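Estesex Hall Snack Cupboard Group
Minutes of the May meeting, Saturday, 10 am, back room

Here: me (Rajitha Bepari, taking notes again), plus the Saturday crew and two of the newer parents. Apologies from the Tabrizi Street families, who had the soccer carnival on.

Last month's minutes

Read out, well, skimmed out loud while the kettle boiled. One fix: I'd written that the top shelf was for chips and it's the second shelf. Sorry! Changed and passed.

Money

We started the month with $651 in the tin and the account put together. The new tubs took $62 of that, which everyone thought was fair for tubs with lids that click. I've still got the receipt in my glovebox and will bring it next time (I said that last time too, I know). The fridge repair from March hasn't been billed yet, so please don't let anyone go mad at the wholesaler until it has.

The cupboard clean-out

Most of the morning went on this. We pulled everything out onto the tables and wiped the shelves down with the lemon stuff, and I have to say it came up a treat. There was a sticky patch at the back of the bottom shelf that took two of us and a butter knife. It's gone now but the paint is a bit scratched, so I'd like to put some lining down before we load that corner up again. I've got half a roll of the blue checked stuff at home and will cut it to fit.

The crackers had gone soft and went to somebody's chooks. The muesli bars were fine. The tinned fruit was fine too, though one tin was dented right on the seam and we chucked it. There was a long talk about whether a dent on the side matters and we agreed the side is OK if it's shallow, but on the seam or the rim it goes in the bin. I'll write that on a card and tape it inside the door.

Where things live now

Top shelf is paper plates, napkins and the big Nuvance urn, which nobody under about six foot should be lifting down on their own. Second shelf is chips and crackers. Third shelf is anything in a wrapper, standing up in the new tubs so you can flick through them like records. Bottom shelf is drinks, heavy ones at the front. The Lorix trolley goes back beside the door when you've finished with it, please, and not across the door, as I found out with my shin last week.

Labels and what's in things

This came up from one of the new parents, whose youngest is on a fairly strict diet, and it was a good conversation. When we tip snacks out of their outer boxes we lose the box, and then all anyone has to go on is whatever's printed on the wrapper. Some of the wrappers are fine for that and some of them you need a magnifying glass and a steady hand. 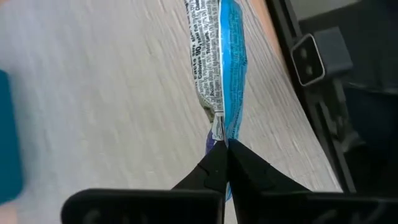 So we sat there reading the skinny ones. You can get the calories easily enough, 90 in bold, and you can find the words for the carbs and the sodium, but once the wrapper's all crinkled the little numbers are hopeless, and my glasses were in the car. I asked if we could cut the panel off each outer box and slip it down the side of the tub, and everyone liked that. If the box lists allergens, cut that bit out as well and keep the two together with a paper clip. We'll also leave a pair of scissors on a string inside the cupboard, left-handed friendly if I can find some.

There was a suggestion to type it all up in a folder. I'm not against it, but somebody would have to keep it up to date and I didn't see a lot of hands. We'll see how the cut-out panels go first and talk about the folder again in winter.

Other bits

The tap in the back room is dripping again. I've rung the hall office and left a message.

Odd lids with no containers are in the bag under the sink. If they're yours, grab them before the next meeting or they're going to the op shop.

To do

Me: receipt, shelf lining, door card, scissors.
Whoever shops next: keep the outer boxes! All of them.
Everyone: have a look in your own pantry for clear tape, we're nearly out.

Finished at ten to twelve. Next meeting same time, same room, and it's bring your own mug until the dishwasher's sorted.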